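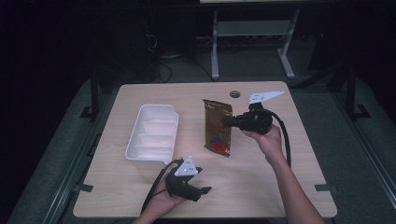 Snack Table Gallery

A page for the pantry restock at the Zivach office, put together by Tahsin Bandara. We changed over the snack station in February and a few people asked what the new set-up looks like before they order the same for their own floor. The notes cover the table, the tub and the packets.

The packet
Brown foil with a glossy finish and a bit of red and blue printing down near the lower half. The end is crimped. Foil packets like this one hold their shape better than the paper ones we used to buy from Policarpio, and they stand upright in a row if you don't overfill the tub.

The tub
White plastic, rectangular, open at the top, with divider ridges along the inside walls. We keep one type of snack to a tub. Lids were tried and dropped - people left them on the bench. Wash the tubs in warm water and let them dry before refilling.

The table
Light wood-grain top on grey carpet. There is a small round grommet hole near the far edge, handy if you want to run a cord up for a label printer or a lamp. Crumbs collect around it, so give it a wipe on Fridays.

Ordering
Cartons come from Grorkeo with 40 packets in each. We go through 3 cartons in a normal month, more when the Eline team is in for training. Fuseini Asamoah does the order and needs it by the 13th. If you have a favourite flavour, write it on the sheet inside the cupboard door. Anything with nuts goes in its own tub on the bottom shelf - please don't mix them in with the rest.

Page last updated Sunday, April 16, 2023.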